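Course Notes, Unit 4: Faults in Shared Workspaces
Clondberg Technical Program, Applied Automation
Revised 19 May 2020

Reading for this unit: the Wragg cell manual, chapters on stops and restarts, and your own notes from the gripper lab. Bring the fault log printout to the next meeting. The printout is long. You only need the February entries.

1. What the cell does

The Kilo cell is a two-arm sorting station. Toy building bricks are placed on the table and the arms put them into bins by color. It is a teaching task, but the faults it produces are the same ones you will see on a packing line. Two arms share one surface, both can reach the middle of it, and each is running its own motion plan.

The controller divides the table into zones. A zone can be held by one arm at a time. Before an arm enters a zone it asks for it, and when it leaves it gives it back. The strip in front of the bins is the zone both arms want most, and nearly every fault in the log involves it.

2. The fault

In February the cell ran 200 picks as a class exercise. On pick 789 of the overall count (the counter is never reset between classes) the left arm entered the shared zone while the right arm still held it. The grippers touched. The right arm stopped on a force limit. The left arm did not stop, because its reading stayed under its own limit, and it kept moving until a student pressed the stop button.

No one was hurt. One fingertip was replaced and the left wrist was checked and put back in service.

The log shows this sequence:

Right arm requests shared zone. Granted.
Right arm closes on brick. Grip not confirmed.
Right arm opens, backs up a short distance, tries again.
Zone timer for right arm expires. Zone marked free.
Left arm requests shared zone. Granted.
Contact. Right arm force stop, code 1909.
Manual stop.

Read the fourth line again. The zone was marked free by a timer. The arm had not left and had not said it had left. The timer was put in so that a crashed program could not hold a zone forever, and it was set from the time a normal pick takes. A second try at the same brick takes longer than that.

3. Where the arms meet

Keep the zone rule in mind when you look at how near the working positions are to each other and to the bins.
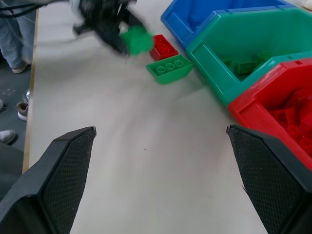
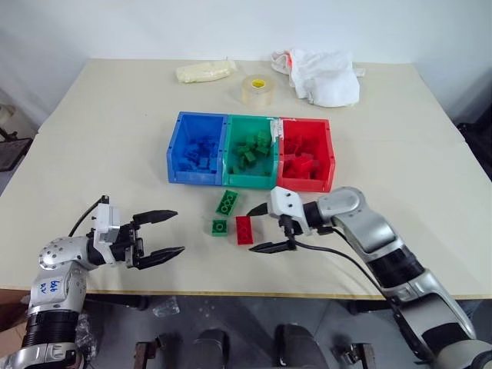 Bricks that land close together make the problem worse. The planner treats each brick as a separate job and hands the jobs out by reach. If two bricks lie side by side and both are in reach of both arms, one job may go to each arm, and the two arms will then want the same few inches of table within moments of each other. With the zone rule working, the second arm waits. With the zone rule broken, it goes in.

A brick on its side or at an odd angle is more likely to need a second try. The fingers close on a corner, the grip width comes back wrong, and the retry starts. So the condition that uses up the timer tends to show up in the same area where both arms have work. The fault looked random to the class that had it, but you can bring it on by placing the bricks for it.

4. Why the second arm kept going

Each arm watches its own joint forces. Contact does not load both arms the same way. An arm that is nearly still and gets hit from the side sees a large reading at the wrist. An arm that is moving along its path may see a small one, especially if the contact is a glancing one at the fingertip. In this case the right arm was over its limit and the left arm was under.

The stop on the right arm was local. It was reported to the controller as a fault on that arm, and the controller had no rule that a fault on one arm should stop the other. The manual stop button did cut both.

Lowering the force limit is the first fix most people suggest. We tried it. The arms began to stop on ordinary contact with the bin walls, and a cell that stops all the time gets its limits raised again by whoever is tired of walking over to it.

5. What was changed

The timer no longer frees a zone. When it expires, both arms pause and the operator gets a message.
A zone is freed only when the arm's measured position is outside it.
A force stop on either arm stops both.
Retries are limited to one. After that the brick is skipped and left for the operator.

The Andcombe site, which has the same cell, made the first three changes and kept its old retry count.

6. Lab rules that follow from this

Stay back from the table edge while the arms have power. Do not reach in to straighten a brick, even if both arms look stopped. An arm waiting for a zone is standing still and will move without warning when the zone is granted. Press stop first, check the state light, then reach.

One person has the stop button and does nothing else.

After any contact between arms, inspect the fingertips and the wrist cables before restarting. Write down the fault code and the pick number before clearing the screen. The screen does not keep them.

7. For your write-up

Draw the zone map for the cell and mark where each arm was at the time of contact. Use the log for positions. Then explain which of the four changes in section 5 would have prevented the contact if it had been the only one made, and which would only have limited the damage. Two pages is enough. Attach the part of the log you used.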